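Bruvdale Workplace Forum > Premises and Facilities > Shared offices

Lighting and sink area in an open-plan office: order of works

Posted by Lerkance Facilities Desk, Tuesday, 9.14 am

We are responsible for a large open-plan office on a single floor and have been asked to propose improvements before the lease is reviewed in July. The ceiling is high and made up of angled panels, with white beams exposed on one side. Lighting is mixed: fluorescent tubes towards the left-hand wall and round recessed lights elsewhere. Occupants at the far end report that the light is uneven after 4 pm, and 9 of them have put this in writing.

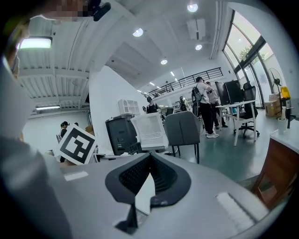

Photo: Lerkance Facilities Desk

The second matter is the sink, which is in the same room as the chairs and is used throughout the day. We have received complaints of splashing and of chairs being left where people need to stand. Our budget will cover one of the two items this year. We should be grateful for advice on which to take first, and on whether the fluorescent fittings must be replaced as a set.

Posted by Trnka Building Services

There is no general requirement to replace all fittings together. It is, however, advisable to use the same colour of light across the room, as a mixture of old tubes and new recessed lights is a common source of complaints of this kind. Before any money is committed, the fittings should be cleaned and the tubes checked for age. We dealt with a floor of 77 fittings last year on which cleaning and new tubes alone were sufficient.

Light readings should be taken at desk height, at the time of day to which the complaints refer. Please also record the position of any ceiling-mounted units – these can throw a shadow if a new fitting is placed too close to them.

With regard to the sink, we would not treat this as building work at all in the first instance. The position of the furniture should be settled before anything is spent on plumbing.
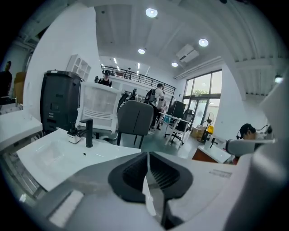 A clear space should be kept on every side from which the sink is used, and chairs should be returned to the desks at the end of each meeting. A short notice on the wall is normally enough. If splashing continues, a plumber can fit an aerator to the tap or reduce the flow at the isolating valve; neither job should take more than 2 hours. Electrical equipment near the sink should be looked at during the same visit, including the route taken by any cables.

Posted by Drinulix Tenant Support

Agreed as to the sink. We moved our chairs and the complaints stopped within the month. The mat we bought for the floor cost 50 pounds and was not needed.

We cannot comment on the lights. Your landlord may be liable for them – please check the lease.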